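Still grumpy about Saturday

I wasn't going to write anything this week, but my sister says I've been stomping around the kitchen since the final whistle, so you get a blog post instead.

If you don't follow Likthorpe (and going by the gates, most people don't), we lost 2-1 at home to Surkow with a goal in stoppage time. Again! I was already doing up my coat. The man in front had his car keys out. And then a long throw, a bit of pinball in the box, and their center back pokes it in off his shin. Awful goal. He celebrated like he'd curled it in from 30 yards.

The thing is, we played well for an hour. Aoi Hosoda was terrific down the left, and I will argue with anyone who says she should be on the bench. She went past her marker for fun in the first half and the cross for Tomomi Matsuda's header was perfect – all Matsuda had to do was not duck. Then Hosoda came off with twenty minutes left, we dropped ten yards deeper, and you could feel it coming from the back row.

I don't want to be too hard on Minoru Sugiyama. He's had the job since May, he inherited a squad with one fit striker, and he does at least stand in the rain with everybody else. But that's the third time he's taken off our best outlet while we're level or ahead, and the third time we've sat back and paid for it. He told the local radio that he wanted "fresh legs." Fine, but put the fresh legs somewhere up the field.

The crowd was 239, by the way. The ground holds 4,000 and I can remember 2,000 in there for the cup game against Hoshino, when I ended up watching through a gap between two very tall brothers. I'd love to see half of that again before I'm old.

Better news: Yae Hamada played her 100th game in goal and made a save just before halftime that I still can't work out. She was going the wrong way and got a boot to it. Róisín Lenihan has already written a lovely piece on her for the fanzine, so I won't try to compete.

Next up is Ilell away on Monday night, 7:45 kickoff, on that horrible sloping field. I've got a seat in Dad's car and a flask, and I'm saying 1-1. If Hosoda gets the full ninety I'll change that to a win.
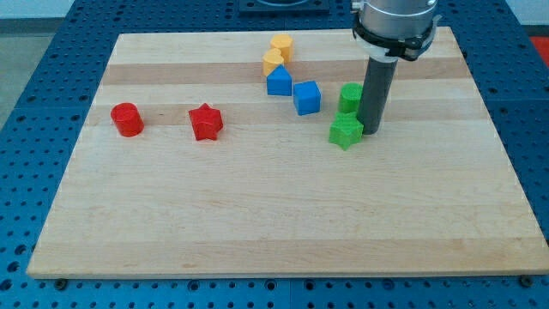

Page 1 of 14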